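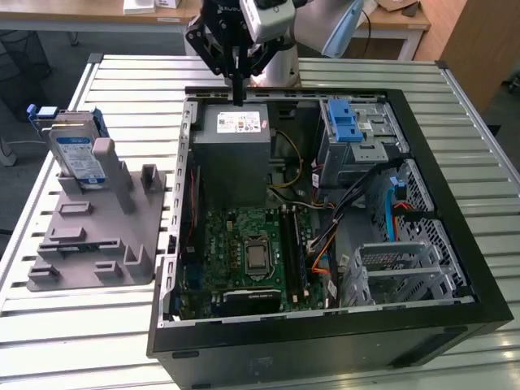
# Open day at the Flakance reuse yard, Ollel

15 July 2026

I've been meaning to go to this since April, when I missed the spring one by getting the date wrong and turning up to a locked gate. Flakance is the big secondhand and salvage place out past the Ollel grain silos, and twice a year they open up the parts you don't normally get to walk through. It's free, the parking is a field, and you should wear closed shoes (I wore sandals and got a look at the gate, but they let me in).

I started in building materials, same as everybody. If you have an old house you could lose a whole day in there! Doors stacked on edge down both sides, sorted by width, with the measurements chalked on them. I was after a 1920s-style door for our upstairs closet and found 2 that would fit if I planed the bottom a little. I didn't buy either one, and I've been regretting it the whole drive home. The sinks are out back under a tin roof and they are HEAVY, so bring a friend and a truck.

The tour proper left from the loading dock and took us through intake, where everything gets weighed and sent off in different directions. Our guide said 257 loads came in last month, and a lot of it was from house clear-outs. Furniture goes left, fabrics go upstairs, anything with a plug goes to the electrical side. I liked the fabrics room best — long tables, good windows, and bins of buttons by color that I could have put my arms into up to the elbow. They sell mixed buttons by the scoop for $3, and yes, I got a scoop.

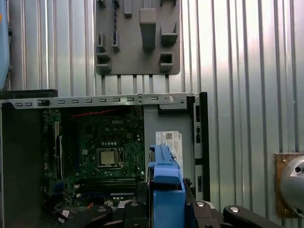
Upstairs from there is the chair workshop, which smelled like beeswax and hot glue. They had a row of dining chairs with the seats off and you could try webbing one yourself. Mine came out saggy and a very patient woman pulled it all out and showed me again, starting from the back rail this time. It's so much harder on your hands than it looks! My second try was okay. They run an evening class in it for 5 weeks in the fall and I'm pretty tempted, though Ollel is a long drive for me in the dark.

Lunch was from the Engebretsen bakery, who had a table by the lumber racks. I had a cheese and onion roll and then went back for a cardamom bun, and I'd say get there before noon, the buns were nearly gone when I got mine. Coffee was just okay. There's not a lot of seating, but people were eating on the secondhand sofas and it seemed to be fine.
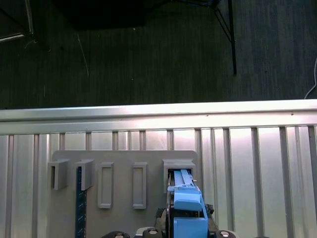 After lunch I went around again by myself, mostly to steal ideas for my garage. Places like this are full of them, all these small ways of keeping stuff where you can find it. The one I'm definitely copying is the flat gray board on the corrugated metal wall, with a gray holder near the right end that something long and thin can slot into. I have exactly that kind of wall behind my bench and for years I've been leaning things against it and watching them slide down. One board and a few holders would take care of my rulers and the long files, and maybe the paint sticks too.

Things I bought: the scoop of buttons, a brass coat hook, a bread tin with a lid, and a road atlas from before they built the Nornen bypass. I paid too much for the atlas but my grandparents' road is on it under its old name, so whatever — it's going on the wall.

If you're planning on the fall one, go in the morning and do the doors first, and take cash for the bakery table. They do take cards at the main register, but the line was out past the lamps by two o'clock. I'm calling them tomorrow to see if that closet door is still there.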